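Ticket 1657: Wall grasp on open containers, hold before closing
Status: Open, pending revision of the work instruction
Submitted by: Czesław Tokarz, Kelleo cell
Assigned to: Jarosław Pawlak, Cell Safety and Standards
Period: January 2022

Issue as submitted
The operator asks whether a container may be lifted by one side wall when the fingers are already placed on both sides of it. Section 16 of the Kwiatkowski cell rules permits an edge grasp but does not state who must confirm alignment. The controller stopped with code 57 before the close command, and the operator left it in that state.

Initial response
The operator acted correctly. A code 57 stop shall not be cleared from the pendant until the grasp has been checked on the wrist view and the work surface has been checked on the fixed view. Both checks are to be entered in the log under the name of the person who made them.

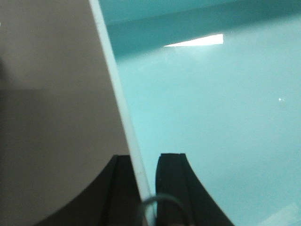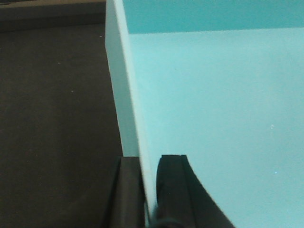 Wrist views, with the pale edge between the two fingers.
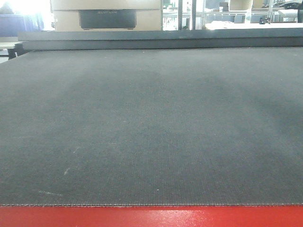

Fixed view of the work surface.

The following applies until Section 16 is revised.

1. Only an empty container may be lifted by a single wall.
2. The close command is given at reduced speed. The force limit remains at the value on the cell sheet and is not to be raised to clear a fault.
3. If the wall touches one finger before the other, open fully, back away and approach again. Do not correct the position with the fingers partly closed.
4. No person reaches over the front rail while the controller is in a hold state. This includes wiping the surface.

Log
Entry 1, C. Tokarz: Requested that item 2 also cover the Prendent cell. Its sheet gives no force limit for edge grasps.
Entry 2, J. Pawlak: Agreed. The Prendent cell is not to use edge grasps until a limit has been written and signed.
Entry 3, J. Pawlak: Draft wording for Section 16 sent to both cells for comment. The ticket remains open until replies are received.

Related tickets
1619: Fixed view not saved with fault report
1594: Pendant left in manual mode at shift change
Stuller line: request for edge grasp approval

Cell Safety and Standards, Kwiatkowski | Contact the standards desk | © 2022 | Back to top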